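I Spent a Day Teaching a Robot to Tidy Up Snacks

My right hand is still sore as I write this, and I blame a bag of chips.

I'd been wanting to try this kind of work ever since a friend of mine quit her bakery job to do it part time. She kept coming over with stories about packing and unpacking the same box all afternoon, and I kept asking dumb questions until she told me to go bother her boss. So I did! Her boss is Fernanda Correia, who runs the teaching side at a small outfit called Nernik, and after a couple of emails she said sure, come by, wear short sleeves, and don't put on hand lotion.

The lotion thing turned out to be serious. The grip gets slick.

If you're picturing me in a white lab with a big metal arm swinging around, so was I. What I got was a hand tool with a squeeze grip and two fingers on the end, one pad dark and one pad blue, and a camera looking down at them. You hold the thing, you do the chore, and the camera records what the fingers did and where they went. Later on an arm with the same kind of fingers gets to learn from your recordings. Nernik's arm lives in another building across town, and I didn't meet it until much later in the afternoon (more on that in a bit, because we did not get along).

Fernanda handed me the gripper and told me to play with it for a while before we recorded anything. I picked up a pen. I picked up a sock. I tried to pick up a coin and failed so many times that she gently slid it away from me. Two fingers is a lot fewer than you think. I never noticed how much work my ring finger does until it was just along for the ride, wrapped around a handle.

Then we moved on to real tasks. A lot of what Nernik collects is done in people's homes, in plain living rooms with plain clutter, and the jobs are the kind you'd give a bored eight-year-old. Put the snacks in the box. Take the snacks out of the box. Fold the washcloth. Put the lid back on the jar. Each run is called a take, and a good person gets through 30 takes in a session before they have to stop and shake out their wrist. My first session, I got 14, and Fernanda threw out a bunch of those.

Why did she throw them out? Oh, let me count my sins. I went too fast. I reached in with my other hand to help, which I swear I didn't even know I was doing until she played it back. I tilted the tool so far that the camera was looking at the ceiling. And I fidgeted! There's a little hovering thing I do when I can't decide what to grab next, and it looks awful on playback, like a hummingbird with a bad conscience.

"The robot will copy that," she told me. "If you dither, it dithers."
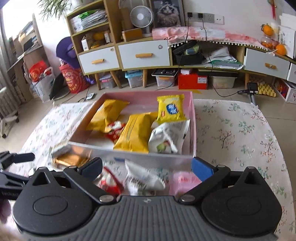 Snack bags are the worst, by the way. You'd think they'd be easy, being light and soft and impossible to break, but a puffy bag slides right out from between two pads if you pinch it in the middle. You have to go for the crimped edge at the top. Except then it swings, and if it swings it catches on the side of the box, and now you've got a bag half in and half out and you have to decide whether to shove it or lift it and start over. I shoved. Fernanda winced. Shoving is allowed, she said, but she'd like to see it done on purpose.

Small wrapped things are a different kind of trouble. They lie flat, so you have to come in low and sort of scrape them up, and cloth bunches under the fingers when you do. A hard tabletop gives you nothing to get under, though, so I ended up liking cloth better. I had opinions about tablecloths by lunchtime. I'm not proud of it.

Over sandwiches I asked Fernanda the thing I'd been wondering all morning - why not just program it? You know where the box is, you know where the bag is, write it down and be done. She was very patient with me. She said you can do that fine when everything is always in the same spot, and that it falls apart the second somebody buys a different brand of crackers. A bag never lands the same way twice. So you show the robot lots of bags landing lots of ways, in lots of different rooms, handled by lots of different people, and you hope it picks up the general idea.

I asked how many was lots. She laughed and took another bite of her sandwich.

After lunch we drove across town to see the other way of doing it. The building belongs to Jesance, a company that rents out bench space, and Nernik shares a room there with a second team run by Archana Semwal. Archana doesn't use the hand tool. She does remote control. You sit in a chair, you hold a pair of handles, and whatever you do with them the arms on the bench do too, a beat behind you. They have a name for their setup, Ntuli, painted on the base of it in green, and everybody talks about Ntuli like a horse. Ntuli's a bit stiff today. Ntuli doesn't love that corner.

Ntuli did not love me either. I asked it to put a cup on a saucer and it put the cup very firmly next to the saucer. The handles don't push back when you touch something, so I had no idea how hard I was pressing, and I was watching the whole business from the wrong side, and my left and right got tangled. Archana stood behind me saying "other left" in the kindest voice you ever heard. She has taught 28 people to drive it, she told me, and the ones who pick it up fastest are people who sew.

I don't sew. It shows.

So which way is better? I asked both of them, separately, hoping for a fight, and I didn't really get one. Fernanda likes the hand tool for how quick it is and because you can stick it in a backpack and go to anybody's place. You also feel the thing you're grabbing, at least a little, through the grip. Archana's point is that when you drive the real arm, you only ever record moves the real arm can make. With the hand tool it's easy to twist your wrist in some sneaky human way that no arm is going to manage, and then somebody has to find that take and toss it. She'd had a few of those from Fernanda's people. She may have looked at me when she said it.

They do agree about mistakes, which surprised me. I'd figured every take should be perfect. But Archana keeps the ones where a person drops something and picks it back up, as long as the pickup is clean, so the robot has seen what to do when things go wrong. Fernanda marks hers with a note. My own best take of the day, according to her, was one where a candy got away from me and I went back for it without any fuss. I have never been so flattered about dropping something.

Before I left, Archana let me watch the arm run by itself. They'd given it a bin of odds and ends and an empty tray, and the software that does the learning, which they call Carico, had been trained on takes from both teams. It reached down, stopped, thought about its life, and took hold of a bag by the crimped edge. Up it went, swinging a little. It waited for the swing to die down and set the bag in the tray. I clapped! I was the only one who clapped. The next bag it pinched in the middle, and out it slid, and the arm carried absolutely nothing over to the tray and let go of it with great care.

Archana wrote something on her clipboard. On that job it was getting 70 out of every hundred that week, she said, and she'd like it higher by August, when they're changing the pads on the fingers and will have to redo a chunk of the recordings anyway.

I drove home by way of the grocery store and stood in the snack aisle way too long, pinching bags by their top edges. A kid was watching me. I put the pretzels in my cart with two fingers, slow and steady, no dithering, and then went back for the ones I'd knocked off the shelf.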